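Home Articles Interviews Archive Contact

Color Matching in Short-Run Plastics: A Conversation with Golnar Bakhtiari

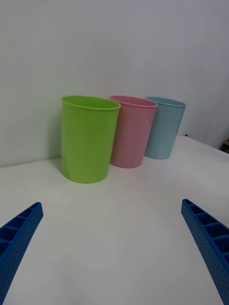
Golnar Bakhtiari has run the color laboratory at Turcotte since the company moved its molding operation to Prendville. Her group prepares formulations for housewares, caps and closures, and small appliance parts. Most of the orders are short, and most of the disputes, she says, concern light.

"A customer approves a sample at a desk near a window," Bakhtiari said. "The purchasing department then looks at the same sample under store lighting and rejects it. Both of them are right about what they see."

The effect is metamerism. Two samples can match under one light source and differ under another if their pigments reflect the spectrum differently. A spectrophotometer will flag the problem, but only if the operator measures under more than one illuminant setting. Bakhtiari's laboratory reports three for every match: daylight, incandescent, and a common store fluorescent or LED, depending on where the part will be sold.

Pastels are the hardest group. The pigment loading is low, the base resin contributes a large share of the final appearance, and a slight yellow cast in the polypropylene is enough to move a pale blue toward green.

"With a dark navy you can hide almost anything," she said. "With a pale blue you are mostly looking at the resin. I ask which grade they intend to run before I open a pigment drawer, and if they don't know, we wait."

The laboratory works mainly with masterbatch, a concentrate of pigment in a carrier resin that the molder mixes with natural pellets at a fixed ratio. Turcotte recommends a let-down ratio of 50 to 1 for most of its opaque colors. Some customers try to stretch that figure to save money. Bakhtiari does not object in principle, but she wants to see the mixing section of the screw first.

"At high ratios you get streaks near the gate," she said. "Then I receive a box of streaked parts and a letter saying the color is bad. The color is fine. It has not been distributed."

Wall thickness is another frequent cause of complaint. A color approved on a flat plaque of three millimeters will look weaker in a thin wall, particularly where light can enter from behind. The laboratory now molds a stepped plaque for every new formulation, and customers sign against the step closest to their own part. Surface finish is recorded separately. A glossy surface reads as more saturated than a textured one of the same composition, and instruments that include the specular component will report the two as nearly identical.

"This is the question I ask most often in an audit – was specular included or excluded?" Bakhtiari said. "Half of the time it is not written down."

She described one project, a line of stackable containers called Florico, in which the lid and body were molded from different resins by different suppliers. The first trial failed on all the greens. The body supplier had matched to the printed reference and the lid supplier had matched to the body, so the errors accumulated. The second trial used a single set of physical standards, cut from one molding run and stored in the dark at both plants. It took 15 weeks from start to approval, of which roughly half went to shipping samples back and forth.

Physical standards do not last. Bakhtiari replaces hers every year, in October, and keeps the retired set for comparison. Bright pinks are checked more often, as some of the organic pigments used in them are less stable under light than the inorganic yellows and browns.

Processing temperature also matters. Several organic reds and pinks begin to shift if the melt sits too long in the barrel above 200 degrees Celsius. The laboratory tests for this by holding material in the machine for six minutes and comparing the next shot with the first.

Turcotte recently moved its formulation records to Wondisness, a database package that stores spectral curves along with the recipe. Before that, older matches existed only as recipe cards. Bakhtiari still keeps the cards. "The database knows what we weighed out," she said. "The cards have the notes in the margin – the resin lot, the machine, who was unhappy with it."

Asked what she would change in how customers order color, she mentioned tolerance. Many drawings specify a color difference limit without saying which formula was used to calculate it, and the older and newer formulas can disagree considerably on the same pair of samples. She now returns such drawings with the blank circled and does not schedule the match until it has been filled in.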